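Offene Tür bei Drultum: Jacke, Bett, Greifer
Fotogalerie zum Vorführtag im September 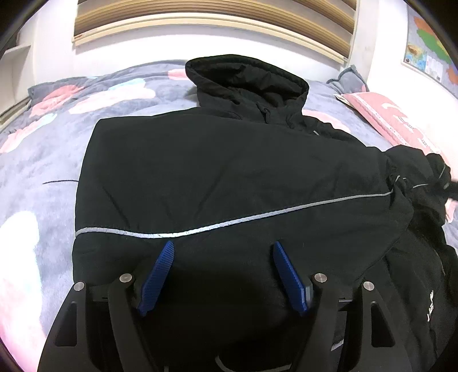
Rubrik: Robotik & Alltag

Schwarze Kapuzenjacke mit Reflexstreifen, Rücken nach oben. Der Handgreifer mit den blauen, gerillten Fingerauflagen ist von Hand geführt – von einem selbstständigen Haushaltshelfer ist das noch ein Stück entfernt.

Drultum hatte zum Besuch geladen, um das Projekt Flekero vorzustellen. Am Ende soll ein Roboter Kleidung falten, so steht es im Faltblatt. Gezeigt wurde die Stufe davor: Menschen machen es mit dem Greifer vor, die Aufnahmen dienen als Lernmaterial. 1.286 Durchgänge seien schon beisammen, erklärte Projektleiterin Thandeka Masilela, davon 417 mit Jacken. Wie viele davon brauchbar sind, wollte sie auf Nachfrage nicht sagen.

Wir hätten gern gesehen, was die Maschine mit all dem Material anfängt. Dafür war im Programm kein Platz, der Rundgang dauerte 110 Minuten und endete am Prospektständer. Eine Vorführung ohne menschliche Hand sei »in Vorbereitung« – einen Termin gibt es nicht.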